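Guia de montagem – Parte 4: instalar o processador na placa-mãe

Antes de chegar a esta parte, já devem ter feito a Parte 3 (abrir a torre e tirar o dissipador). Se ainda têm o dissipador no sítio, voltem atrás, que eu espero! Escrevi este guia para as torres que recuperamos na Stumus e que seguem depois para a sala de estudo de Pretidthorpe, mas serve para quase qualquer computador de secretária com socket de patilha e alavanca.

O que eu costumo ter à mão:
Uma chave Phillips média
Álcool isopropílico e panos que não larguem fios
Massa térmica (eu uso a bisnaga da Venar, mas qualquer uma decente serve)
Uma lanterna pequena
Uma caixinha para os parafusos

4.1 Abrir e inspecionar o socket

1. Desliguem o cabo de alimentação e carreguem no botão de ligar durante uns segundos, para descarregar o que ainda lá estiver.

2. Deitem a torre de lado, com a abertura para cima. Eu nunca trabalho com a torre em pé – já deixei cair um parafuso para trás da placa e perdi uma tarde inteira.

3. Toquem no metal nu da caixa antes de mexerem na placa.

4. Empurrem a alavanca do socket para baixo e ligeiramente para fora, até ela se soltar do gancho, e levantem-na toda. Depois abram a patilha metálica.

5. Apontem a lanterna de lado e olhem para os contactos. As filas têm de parecer todas iguais, com o mesmo brilho. Um pino torto nota-se logo, porque reflete a luz de outra maneira.
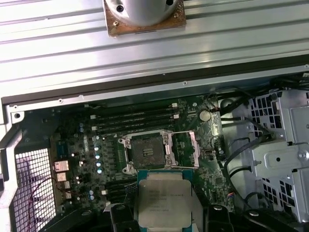
Na minha torre havia pó no socket e limpei-o com um cotonete, escreveu um leitor na versão anterior desta página, e depois o computador deixou de reconhecer metade da memória. Pois é, cotonetes não! As fibras prendem-se nos pinos e entortam-nos. Para o pó usem uma pera de ar, soprando na diagonal e sem encostar a ponta a nada.

Cuidado: não passem os dedos pelos contactos, nem ao de leve. É a única peça deste guia que eu não sei consertar com paciência e fita-cola.

4.2 Preparar e assentar o processador

6. Peguem no processador só pelas bordas. Se a tampa metálica ainda tiver massa térmica antiga, limpem-na com um pano humedecido em álcool e deixem secar.

7. Procurem as marcas de orientação (um triângulo pequenino num canto, ou entalhes nas bordas, conforme o modelo) e as correspondentes no socket. Eu faço sempre um ensaio no ar antes de baixar a peça, com a mão que vai largar.

8. Baixem o processador a direito e larguem. Não se empurra, não se abana, não se desliza. Se não assentar sozinho, levantem-no outra vez e confirmem a orientação.

9. Espreitem pelos quatro lados. A borda tem de ficar à mesma altura a toda a volta.
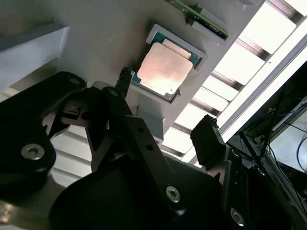
Fig. 4-2. Processador no socket, com o rebordo à vista a toda a volta da tampa metálica.

10. Fechem a patilha e baixem a alavanca até prender no gancho. Vai fazer alguma força e pode ranger um bocadinho – é normal, eu também fiz uma careta da primeira vez.

Nota: se a alavanca parar a meio do caminho, não insistam. Abram tudo e repitam desde o passo 7.

4.3 Última vista de olhos à caixa

11. Afastem os cabos de alimentação da zona do socket. O dissipador vai precisar desse espaço todo (e a ventoinha adora apanhar fios soltos).

12. Confirmem que os módulos de memória que tencionam usar estão bem encaixados. Com o dissipador montado, nalgumas torres já mal se lá chega.

13. Contem os parafusos da caixinha.

Se tiverem de parar aqui e o socket estiver vazio, fechem a patilha e tapem-no com a capa de plástico original. Já me chegou uma placa guardada quase 300 dias sem capa, e o pó deu-me mais trabalho do que o resto da máquina.

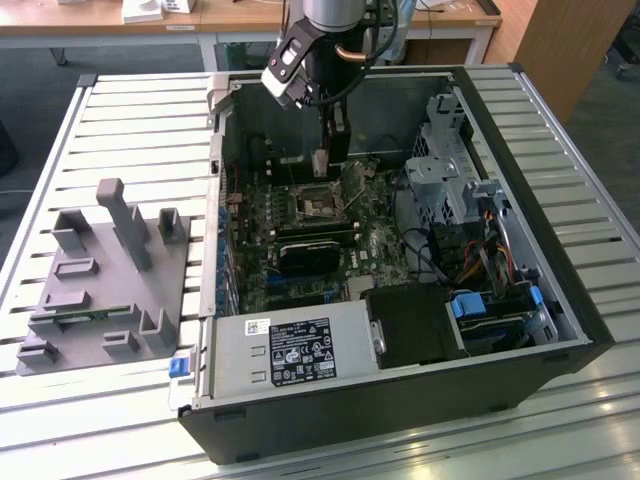 Fig. 4-3. Torre deitada, com o socket ainda vazio perto do meio da placa.

A massa térmica e o dissipador ficam para a Parte 5. Não liguem o computador antes disso, nem só para ver se arranca!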